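Home | Stories | Poems | Submit | Archive

The Corn

Ilse Desmet came back to the house at Salinas in August, 10 months after her aunt died. The key still stuck. She put her bag on the floor and went straight through to the kitchen.

Leandro had said he would leave it the way it was. He had rented the place since the spring, and he was out until evening. There was a note by the door with a phone number ending in 83 and one line about the water heater.

She stood at the table for a while. The wicker was her aunt's. So was the mug stand, though the mugs on it used to be white, all of them. He had put corn out, two ears, the way her aunt did when people were coming. 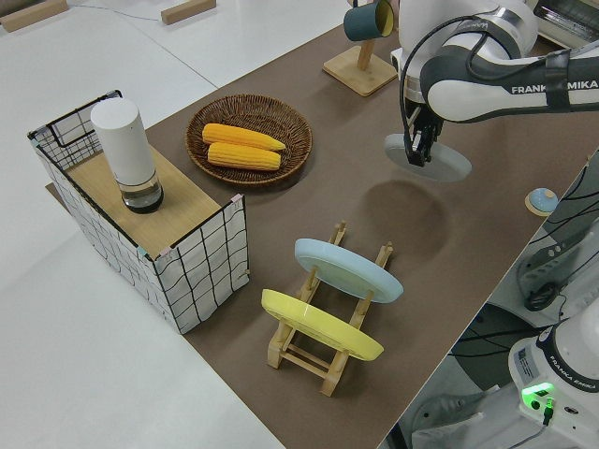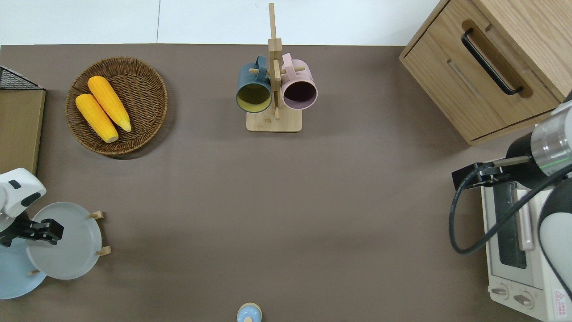 The table, with the corn in its wicker and the mug stand near it.

Ilse had not told him about the corn. She tried to think who could have. Stamatia next door, maybe – Stamatia told everyone everything.

She touched one ear with a finger, then pulled out a chair and called the number. It rang a long time.

"You found the key," Leandro said.

"Who told you about the corn?"

"What about it?"

She could hear a truck backing up behind him, and a man yelling.

"My aunt always put out two," she said.

"They were 79 cents each," he said. "I had a little over a dollar and a half. Do you eat corn?"

"Yes."

"Then put some water on. I'll be there at six."

She found the big pot where it had always been, under the sink, and filled it.

Share (20) | Comments (10)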